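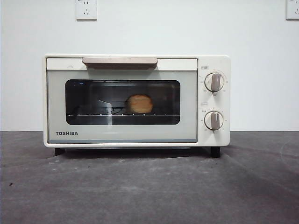
Page last changed: July, by Morena B.

Oven bench rules - FAQ

Short answers, read before you book the bench. Longer stuff is in the Stirnus handbook.

Can I run the arm with the oven on?
Not for door tasks. Both knobs to off, plug out at the wall. Heated runs need sign-off from Witold Adamczyk first, in writing.

What goes inside?
One bun, on the rack. No foil, no paper, nothing with icing. Bread gets binned at the end of the day - don't eat it.

Can I move the oven to get a better reach?
No. Move the arm base. If the oven's been bumped, stop and redo the calibration, even if it looks fine to you.

How hard can the gripper pull on the handle?
Keep the force limit at the bench setting. Door sticks? Open it by hand and log it. Don't raise the limit to get thru a run.

Who can be near the bench?
2 people max while the arm is live, one of them on the stop button. Hands out of the oven until the arm is parked and the light is amber.

What counts as a good run?
Door open, bun out, door closed, no human touch. Half-opened doors are a fail. Label them as fails please, Kultgate set has 1,036 runs and we are still fixing lables.

How many runs per booking?
100, then wipe the counter and check the gripper pads. Pads get swapped at 300, whatever colour they are.

Something got knocked or pinched, now what?
Stop button, then power off. Tell Ermira Lazarević the same day. Near misses count too - fill in the form.

Do visitors from Sketholm need the induction?
Yes. Everyone does, even to watch. Esperanza Boateng runs it at 9:30 am, bring closed shoes.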